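Häufige Fragen zum Hurnance Doppelarm-Set

Stand: 7. Februar 2026

Die meisten Fragen, die bei uns eintreffen, sind berechtigt. Einige wurden offenkundig nachts um halb drei mit einem Inbusschlüssel in der Hand geschrieben. Beantwortet werden beide Sorten, und zwar der Reihe nach.

Vor dem Kauf

Was genau ist das Hurnance-Set?

Ein Bausatz mit zwei Roboterarmen, die sich eine Arbeitsfläche teilen und im Idealfall nicht aneinandergeraten. Gedacht ist er für Labore, Hochschulen, Werkstätten und Menschen mit geduldigen Mitbewohnern. Entwickelt und verpackt wird er bei Preserow, die Gestellprofile kommen von Bendach.

Brauche ich wirklich zwei Arme?

Zum Umsetzen von Bauklötzen nicht. Sobald etwas Weiches im Spiel ist, schon. Versuchen Sie einmal, ein Geschirrtuch einhändig zu falten, ohne Kinn und Tischkante zu Hilfe zu nehmen. Ihr Roboter hat kein Kinn.

Kann ich erst einen Arm kaufen und später den zweiten?

Ja. Der Einzelarm lässt sich jederzeit ergänzen, die Grundplatten sind identisch. Bestellen Sie in diesem Fall aber bitte gleich das breite Gestell. Das schmale kostet weniger, bis man das breite dazukaufen muss.

Kann das Set meine Wäsche machen?

Nein. Es kann lernen, Stoffstücke zu greifen, auszubreiten und zu falten, sofern Sie ihm das beibringen. Waschen, Trocknen und die Suche nach der zweiten Socke bleiben im Haushalt. Wer die Anschaffung mit eingesparter Hausarbeit begründen möchte, sollte die Rechnung nicht zu genau aufschreiben.

Aufbau

Wie lange dauert der Aufbau?

In der Anleitung stehen 90 Minuten pro Arm. Die Zeit stammt von jemandem, der das Set konstruiert hat. Planen Sie beim ersten Mal einen Nachmittag ein und beim zweiten Arm etwas weniger Selbstvertrauen, denn der wird gespiegelt montiert.

Was passiert, wenn ich beide Arme gleich herum montiere?

Es passiert etwas, das unser Support schon an der Tonlage der ersten E-Mail erkennt. Die Ellbogen zeigen dann in dieselbe Richtung, und die Kollisionsprüfung verweigert den Start. Defekt ist nichts. Lösen, drehen, neu kalibrieren.

Muss ich löten?

Nein. Alle Leitungen sind gesteckt und farblich unterschieden. Ziehen Sie bitte am Stecker und nicht am Kabel. Das wissen alle, und trotzdem führen wir Ersatzkabel.

Wohin mit den Kabeln?

Lassen Sie an jedem Gelenk Spiel. Ein straff verlegtes Kabel sieht auf dem Foto ordentlich aus und reißt in der ersten Woche aus der Buchse. Die Schlaufen dürfen ruhig großzügig ausfallen, solange sie nicht zwischen die Backen des Greifers geraten. Kabelbinder nur an den starren Gliedern, nie über einen Ellbogen hinweg.

Brauche ich eine Einhausung?

Für den Betrieb nicht, für die Ergebnisse durchaus. Helle Wände halten den Hintergrund ruhig, und die Kameraauswertung muss sich nicht mit Ihrem Bücherregal befassen. Der Wandsatz von Kocabaş passt ohne Bohren auf die Profile. Karton geht auch und hält länger, als uns lieb ist.

Betrieb mit Textilien

Welche Stoffe eignen sich für den Anfang?

Einfarbig, rechteckig, mittlere Dicke. Ein schlichtes Tuch auf heller Fläche ist ein dankbarer erster Gegner. Muster, Kapuzen und alles mit Kordelzug heben Sie sich für später auf. Seide ist für Leute, die schon alles andere erreicht haben.

Wie richte ich die Arbeitsfläche ein?

Das Übungsstück kommt in die Mitte, wo beide Greifer es erreichen. Vorräte gehören in eine Ecke, am besten in eine Schale mit Rand, damit sie nicht auf Wanderschaft gehen. Unsere eigene Station kommt ohne weitere Raffinessen aus:
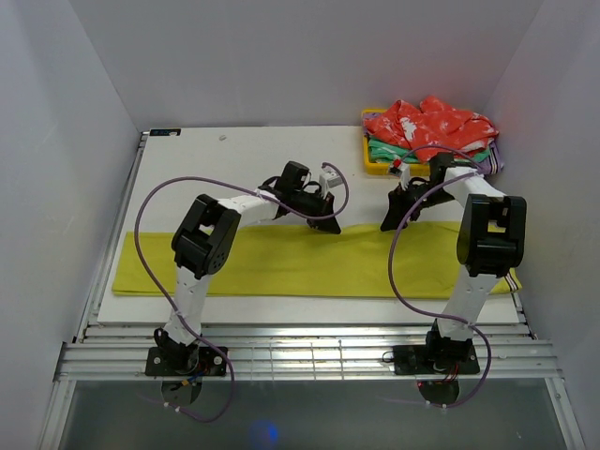

Doppelarm-Aufbau mit gelbem Tuch in der Mitte, Kleidung in der Schale hinten rechts.

Muss die Kleidung in der Schale ordentlich liegen?

Nein, zerknüllt ist völlig in Ordnung und näher am Leben. Nur zu voll sollte die Schale nicht sein, sonst kommt beim Greifen gern der halbe Inhalt mit. Kräftig unterschiedliche Farben erleichtern den Einstieg.

Wie viele Durchläufe braucht das Training?

Unsere mitgelieferte Faltvorlage beruht auf 468 vorgeführten Durchläufen. Für ein neues Kleidungsstück brauchen Sie eigene Vorführungen, und deren Qualität schlägt die Menge. Wer müde wird und zu schludern beginnt, erhält einen Roboter, der sehr zuverlässig schludert.

Der Greifer fasst immer zwei Lagen. Ist er kaputt?

Wahrscheinlich steht er zu tief. Heben Sie die Greifhöhe in kleinen Schritten an und prüfen Sie, ob die Unterlage eben aufliegt. Bleibt das Problem, nehmen Sie zum Vergleich einen dickeren Stoff. Bei sehr dünnem Jersey sind zwei Lagen leider der Normalzustand.

Darf ich während des Betriebs hineingreifen?

Nein. Auch nicht kurz. Auch nicht, um nur den Zipfel zurechtzuzupfen. Drücken Sie Stopp, zupfen Sie, starten Sie neu.

Lieferung, Garantie, Rückgabe

Wann wird geliefert?

Das Doppelarm-Set geht innerhalb von 7 Werktagen raus. Der Wandsatz wird getrennt verschickt und ist derzeit knapp, die nächste größere Charge erwarten wir im Mai.

Kann ich das Set zurückgeben?

Innerhalb von 4 Wochen, vollständig und möglichst zerlegt. Bitte zählen Sie die Schrauben vorher. Wir tun es hinterher.

Was deckt die Garantie nicht ab?

Stürze vom Tisch, eingeklemmte Kabel, Kaffee. Servos, die im normalen Betrieb ausfallen, ersetzen wir ohne Diskussion. Legen Sie der Rücksendung trotzdem das Fehlerprotokoll bei, das verkürzt die Prüfung erheblich.

Meine Frage steht hier nicht.

Dann schreiben Sie dem Support über das Kontaktformular und nennen Sie Seriennummer und Softwarestand. Die Angabe »die neueste« ist kein Softwarestand. Die richtige Nummer finden Sie im Menü unter System, zweite Zeile.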